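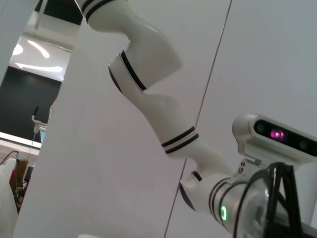

A jointed arm with a gripper and a camera near the wrist. The green light looks reassuring. What it promises is another matter.

Print this article
E-mail this article

The rulebook is not the safe part

March 22, 2024

The town of Femport wants a code of good practice for robots that work near people. The draft came out last week, and public comment stays open until July. I have read it twice, the second time with a pencil, and I am less comfortable now than when I had only heard it described.

My complaint is a little unusual, I suppose. Most people who write against rules of this kind think there are too many of them. I would take more, if they were rules. What Femport has drafted is mostly a list of papers a company should have in a drawer.

Take the section on speed. A shop that uses an arm beside its workers must "adopt and document an appropriate operating speed." Appropriate to what? The draft doesn't say. It leaves the number to the company, which writes it down, signs it and files it. An inspector who comes by later is told to confirm that the document exists. Nothing in the draft asks the inspector to stand there with a timer and find out if the arm moves at the speed on the page.

The companies that helped with the wording like this very much. Prunero, which sells and sets up arms for small plants, called the draft "flexible" in its written comment. Mancuso, a packaging firm with a building out by the rail yard, used the same word four paragraphs in. I don't blame them. If somebody let me write my own speed limit and keep it in the glove box, I would call that flexible too.

Then there is the matter of lights. The draft says a robot must show its status "by visible indicator." Fine. But it does not say what color means what, or how a person is supposed to learn it. Most of us were raised on traffic signals, and we read green as go ahead, you're all right. On a machine it may mean that the power is on, or that a program is loaded, or that the arm is ready to move, and the last of those is the moment I would least like a stranger to step closer. A temp worker on the first morning of a job doesn't have the manual. She has the light.

I asked at the public session why the code couldn't simply pick a meaning and hold everyone to it. The answer was that different makers do it differently. Well, yes. I thought that was why people wrote standards.

Print this article
E-mail this article

Cameras get even less attention. They are going onto arms now, down near the hand, where they can look at whatever the hand is working on. The draft treats them as a safety feature and gives a shop credit for having one. With a camera fitted, the required clear space around the arm drops from 300 centimeters to 200. That is a big discount, and I went looking in the appendix for the test that earns it. There is no test. Having the camera is enough. Whether it is pointed toward the side a person walks in from, or whether the software does anything at all about people, goes unmentioned. A camera put there to find the edge of a box may be very good at finding the edge of a box.

And a camera by the hand turns with the hand. Any parent who has carried a flashlight through a dark house knows the trouble with that.

The training section is the one everybody praises. It calls for 20 minutes of instruction before a worker shares space with a robot, and a signed sheet afterward. I have had longer lessons on a copy machine. Cernetti, a furniture maker that has used arms for years, told the session that it gives new hires 2 full days and wouldn't think of doing less. So the best shop in the room is already far past the proposed rule, and the worst one can meet it before the coffee is ready. I can't see which of them is supposed to change anything on account of this document.

People who support the draft tell me it's a start, and that a strict code would scare off business. Maybe so. I don't know what scares business, and I doubt they do either, at least not with the confidence they showed at the session. I also grant that the old way, where every shop made it up and wrote down nothing, was worse. A file can be read after an accident, and lawyers are fond of them.

But a weak code does something that no code doesn't. It lets a company say that it follows the code. It goes on a sign by the door, and the worker walking past that sign relaxes a little.

If the town wants my comment, and it has asked for comments, I'd change a few things. Put a number on speed and measure it on the floor, with the arm carrying what it usually carries. Settle the colors. Give no credit for a camera until someone has walked up to the arm from behind, from the side and from below the bench, and the arm has stopped each time. Post the results - the failures too - where the people on the shift can read them.

And make the inspection a surprise. The draft promises written notice, so that the shop can "prepare its records." I'm sure the records will look very nice.

Print this article
E-mail this article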